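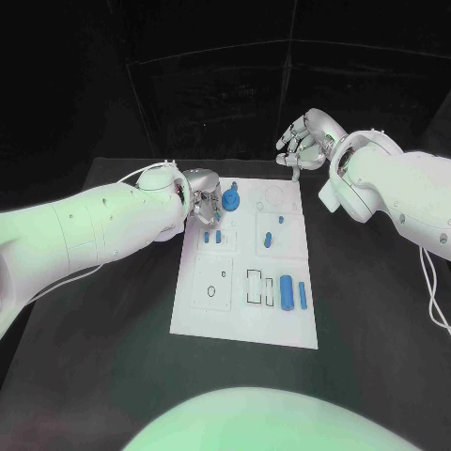

A white board laid flat on a dark tabletop, with a blue round part near its top edge.

FOR IMMEDIATE RELEASE

2 Feb 2025

Clirketti opens a free library of board games and puzzles, and you can take them home

Hi, I'm Naa Wumbei, and I get to share some news I've been sitting on since July. Clirketti, the little game shop I started on Sotomayor Street, is opening a lending library. It works the way your regular library works, except that what you carry home is a board game, a jigsaw or one of those wooden brain teasers that will keep your uncle quiet through a whole holiday meal. We have 525 titles on the shelves right now, and borrowing them is free for anyone who lives in the county.

I've wanted to do this for years! Games cost a lot. A good one can run you more than a week of lunches, and then you play it twice, find out your family hates bidding games, and it sits on top of the refrigerator until you move. I have sold people games I was pretty sure they'd never finish, and I felt bad about it every time. So now, if you come in and say you're curious about something, I can hand you the library copy and tell you to bring it back in three weeks.

Here's how it goes. You sign up at the counter with something that shows your address (a utility bill is fine, so is a school letter). You can have two games and one puzzle out at a time. Loans are three weeks and you can renew once if there's no waiting list. There are no late fees. If you lose a piece, tell us when you bring the box back, and we'll try to find a spare or make one. We already have a whole drawer of spare pawns, dice and timers, and I'm a little too proud of that drawer.

My partner in all of this is Zuweira Tsikata, who taught fourth grade for a long time before she got tired of the commute. She put together the kids' section, and she tested every single thing in it on actual kids, including mine. "I threw out anything where a child has to sit and wait nine minutes for a turn," Zuweira says. "They wander off, and then you find the cards in the couch. What we kept gets everybody moving pieces right away." She also wrote short rule sheets for 340 of the games, one page each in big type, so you don't have to read a booklet out loud while everyone stares at you.

The money side is simple. Tuvunex, the packaging company out by the county road, gave us the shelving and a pile of sturdy storage boxes, and Skaltusa Bakery is covering our first year of replacement parts. The rest comes out of shop sales and a donation jar shaped like a giant die. Most of the games themselves came from neighbors. One couple brought over 60 pounds of jigsaws in a garden cart, up the hill, in the rain, and wouldn't even take a coffee for it.

We'd like to get to 1000 titles, so please look in your closets. We take anything complete, and incomplete sets too if they're common ones we can use for parts. What we can't take: anything that smells like a basement, anything with batteries that have leaked, and (sorry, Dad) trivia games so old that half the answers have changed. Puzzles should be in a bag inside the box if you can manage it.

We're also doing open tables in the back room for folks who want to try a game before they borrow it. Zuweira will be there to teach, and I'll be there to lose. Bring your own snacks, just nothing with orange dust on it, please, the cards never recover. Families with little ones should come earlier in the day while it's quieter, and the long strategy games usually get going after dinner.

If you're with a school, a senior center or an after-school program, we have a group card that lets you take up to six games at once. Ask for it at the counter. We can help you pick things that work for mixed ages, and Zuweira is happy to come over and run the first session for you if it's close by.

About Clirketti

Clirketti is a neighborhood game and puzzle shop owned by Naa Wumbei. We sell new and used games, repair old sets, and order odd things for people who ask nicely.

Press contact: Naa Wumbei, at the shop counter most afternoons. Reporters are welcome to come by and play something.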